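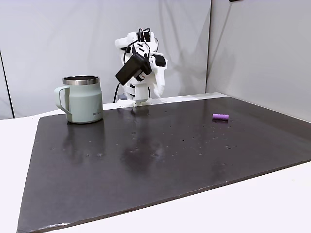 Caneca isotérmica verde-acinzentada e cilindro lilás sobre placa escura brilhante. Tampo branco.

Galeria Hastum – Superfícies e objetos de mesa
Série: placas escuras sobre tampo claro
Atualizado na quinta-feira, 23 de julho de 2026

Introdução

A galeria Hastum reúne fotografias de objetos de uso corrente pousados em superfícies de trabalho. O arquivo tem 1056 fotografias, das quais 247 pertencem à série das placas escuras. O critério de entrada na série é o contacto entre objeto e superfície: interessa o que a placa devolve do objeto, sob a forma de reflexo ou de sombra, e a forma como a cor do corpo se separa do fundo.

As legendas são curtas. Cor, forma, posição e acabamento são indicados quando a fotografia os permite ler. Capacidade, peso e composição só constam da ficha quando o objeto foi medido, e ficam em branco nos restantes casos.

Notas à fotografia de abertura

Caneca. Corpo arredondado, ligeiramente cónico, acabamento mate num tom entre o sálvia e o menta acinzentado. Rebordo em aço inoxidável polido. Inscrição pequena e escura na parte inferior direita do corpo, ilegível a esta distância. Arquivada em «canecas, com asa, abertas».

Asa. Fechada, em D de cantos pouco arredondados, na mesma cor do corpo. Fica voltada para a esquerda.

Cilindro. Peça pequena, deitada, cor de lavanda, com estrias ou anéis pouco marcados ao longo do comprimento. O tamanho é próximo do de uma tampa de marcador ou de um pedaço de giz. A função não foi determinada e a peça entra no índice pela forma: «cilindros, pequenos».

Placa. Cor de ardósia, grande, ocupa a maior parte do tampo. Material não registado. O brilho é suficiente para alongar o reflexo da caneca na direção de quem olha. Sob o cilindro, o reflexo é curto e confunde-se com a sombra.

Leitura dos reflexos

Numa placa escura e brilhante, um corpo claro e mate produz um reflexo difuso, de contorno suave, mais longo quanto mais rasante for o ponto de vista. Um corpo polido produz um reflexo mais recortado. Nas canecas com rebordo metálico, os dois comportamentos podem aparecer no mesmo objeto.

O reflexo começa na linha de contacto. Quando há um intervalo visível entre a base e o início do reflexo, a base é recuada ou tem pés. Em objetos deitados de secção circular, o contacto faz-se numa linha estreita e a sombra fecha quase por completo debaixo da peça.

As placas mate comportam-se de outra maneira. O reflexo desaparece ou reduz-se a uma mancha, e a sombra passa a ser a única indicação de apoio. Por esse motivo, as placas mate foram separadas numa série própria, com numeração independente.

Cor sobre fundo escuro

Os tons acinzentados de baixa saturação, como o sálvia, parecem mais claros sobre ardósia do que sobre branco. A diferença é de contraste e não deve ser corrigida na edição. Os violetas claros mantêm a identificação mesmo em peças muito pequenas. Os azuis-escuros e os castanhos perdem o contorno inferior e obrigam a uma segunda fotografia sobre fundo claro.

No índice usam-se nomes de cor simples, seguidos de uma variante quando necessário:
Verde – sálvia, menta, azeitona.
Roxo – lavanda, lilás, ameixa.
Cinzento – ardósia, pérola, chumbo.
Branco – sem variantes.

Uma cor intermédia recebe as duas variantes. A caneca da abertura está registada como verde, sálvia/menta.

Cuidados com canecas de acabamento mate

As notas seguintes aplicam-se às canecas isotérmicas do acervo e são as que acompanham a ficha de empréstimo.

Lavar à mão com esponja macia. O acabamento mate ganha zonas polidas quando é esfregado com o lado abrasivo, sobretudo na asa e na aresta da base.
Não usar palha de aço no rebordo.
Secar com a abertura para cima. Pousada ao contrário sobre uma placa brilhante, a caneca deixa um anel de água que seca com marca.
Não encher até ao rebordo. Nos modelos de 400 ml deixa-se livre a largura de um dedo.
Guardar sem tampa, com as asas viradas para o mesmo lado.

Cuidados com as placas

Remover o pó antes de passar qualquer pano. O grão arrastado risca, e o risco numa placa escura vê-se de quase todos os ângulos. Pano de microfibra ligeiramente húmido, depois pano seco, sempre no mesmo sentido. O líquido Drosov é usado apenas para dedadas, aplicado no pano e nunca diretamente na placa. Deixar secar antes de pousar objetos.

Deslocar uma caneca implica levantá-la. O arrasto marca a placa e desgasta a base. As peças pequenas e cilíndricas deitam-se com o eixo paralelo ao bordo mais próximo e verifica-se se ficam paradas antes de largar.

Medidas de referência

As mesas do acervo têm 70 cm de altura. A medida é tirada do chão à face superior do tampo, sem contar com a placa. Quando uma fotografia provém de outra mesa e a altura não é conhecida, o campo fica vazio. A fotografia de abertura tem o campo vazio.

Escala: não se coloca régua junto dos objetos. As comparações com objetos comuns, como tampas ou giz, servem para a pesquisa no índice e não substituem uma medição.

Termos usados nas legendas

Placa – peça plana pousada sobre o tampo, com bordo próprio.
Tampo – face superior da mesa.
Rebordo – limite da abertura de um recipiente.
Corpo – volume principal, sem asa nem tampa.
Contacto – zona em que o objeto assenta na superfície.
Atrás, à frente – em relação a quem olha para a fotografia.
Esquerda, direita – idem. Uma asa «à esquerda» está à esquerda de quem olha.

Séries relacionadas

Korletey – placas mate, objetos cerâmicos e de vidro.
Pulico – tampos claros sem placa, material de escrita e peças pequenas.

A série Korletey está em revisão de legendas e volta a ficar acessível em agosto. As ligações antigas para fichas individuais mantêm-se. Na série Pulico, os cilindros pequenos foram transferidos de «escrita» para «formas», com exceção dos que têm ponta visível.

Correções

As correções a legendas enviam-se pelo formulário da galeria, com o número da ficha e o campo em causa. Inscrições ilegíveis não são completadas por suposição, mesmo quando o modelo parece conhecido. É necessário enviar uma fotografia do próprio objeto em que o texto se leia por inteiro.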